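What Does a Coast Guard Do?
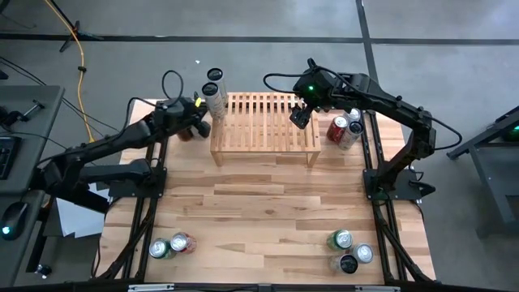

Two black robot arms at a wooden table.

Many countries that touch the sea have a navy, and many also have a coast guard. Both of them use ships, so it is easy to mix them up. The navy is there mostly to defend the country in a war. The coast guard works every day close to the shore, also when there is peace.

What kind of work is it? When a fishing boat loses its engine, the coast guard goes out to bring it home. When somebody brings forbidden goods by sea, the coast guard can stop the boat and look inside. A navy crew is often not allowed to do this, for it is police work.

In the country of Driltden, the coast guard has 26 ships and around 3,000 people. The biggest station is in the port of Widard. One small ship from there, the Fluvent, carries a crew of 16. They sleep in narrow beds, one above the other, and they take turns to keep watch — also at night and on Sunday.

Who is the boss? This is different from country to country. In some places the coast guard belongs to the army or the navy. In other places it belongs to the ministry that takes care of borders or of transport. Lawmakers decide how much money it gets each year, and they can argue about it for a long time.

New word: a cutter is a ship of the coast guard. It does not cut anything!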